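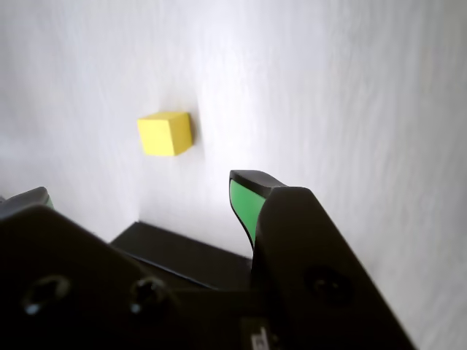 **Section 3 | First Set-Up**

## Getting your Kalon light tent ready

The Kalon is a fold-out tent for shooting small products at home - jewelry, soap, model cars, anything up to the size of a shoebox. Set-up takes 15 minutes the first time and a lot less after that, and I promise the first clean shot you get is a thrill!

Before you start, clear a table and plug the Jakico lamps in to charge. The battery light turns green when they're full.

1. Unzip the carry sleeve and lay the tent flat with the Kalon tag facing up.
2. Hold the two back corners and let the front spring open. Keep your face well back.
3. Press each corner rod into its pocket until it clicks.
4. Hook the white backdrop sheet onto the top rail and let it roll down and forward in one smooth curve. Don't crease it where the wall meets the floor. That curve is what makes the horizon line disappear.
5. Stand one lamp on the left and one on the right, both outside the fabric.
6. Set both lamps to level 7 and turn off the room lights.
7. Put something simple inside. A plain colored block is great for this, so you can concentrate on the light and forget about reflections.
8. Take a test shot and look at the shadow.

> **Note:** A soft gray shadow beside your object is fine, and most people like it. It shows the thing is sitting on a surface. If you want less of it, lower the lamp on the opposite side by two levels and try again.

> **Caution:** Never push a lamp inside the tent or lean it against the fabric. Leave a hand's width all around.

### White that looks white

Phones love to turn a white sheet dull gray or a bit blue. Tap on your object, then drag the brightness up until the backdrop looks right to you. On a camera with manual controls, set a custom white balance from the bare sheet before you place anything on it.

Bright colors are so much fun in here, but strong yellows and reds can lose their surface detail when the exposure is too high. Zoom in on the test shot. If the face looks flat and you can't find any texture, bring the brightness down a notch.

### Cleaning and storage

- Wipe the backdrop with a damp cloth and hang it up to dry - a folded wet sheet will keep its wrinkles.
- Roll it around the tube it came on.
- Replacement sheets are part no. 737, and the Elora lamp stands fit both lamp sizes.

Set-up guide by Tassanee Kaewmanee, revised October. Go to Section 4 for shiny and see-through objects.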